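Newsletter > Workshop Notes > Looking After the Kitchen Pair

If you have been following our two-armed setup since the move to Drutstead, you'll know we ask it to do ordinary household jobs, and ordinary household jobs are surprisingly hard on grippers. Mugs are the worst of it! A handle gives the fingers very little to hold, so any slack in the wrist shows up there first, long before you would notice it with a bowl or a cloth.

Our routine at Gudoritz is a slow one, and we like it that way. Every 300 hours we switch off, let the arms down gently, and go over the bolts from the base joint outward - always the same order, so a phone call halfway through doesn't leave one forgotten. Then we wipe the fingers and follow each cable by hand from gripper to base.

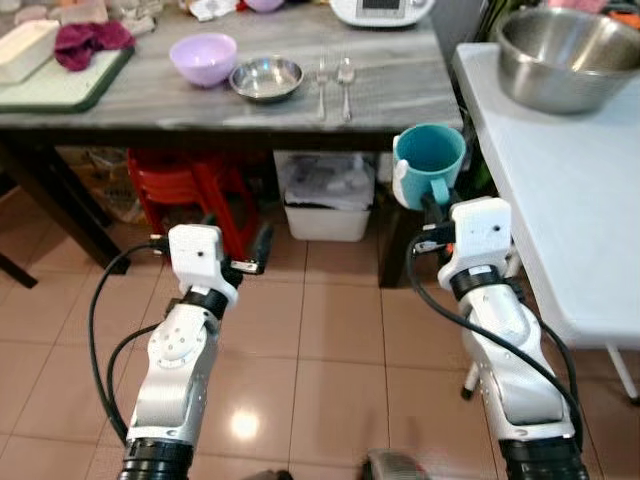
The cables deserve a word of their own. It is tempting to pull them neat and tight, and we did just that on our first setup, which looked lovely until the wrist turned all the way round. Leave a generous loop, move the arm through its full reach by hand, and only then fasten anything down.

After that comes the zero check, which takes roughly 30 minutes for the pair if you have the Remlow alignment block handy. We write the readings in the Chaturvedi log sheet (the paper one, still) and compare them with last time's. If a joint has drifted, please do it over before you go hunting for a worn part. We'll have the spare finger pads ready to send out in March.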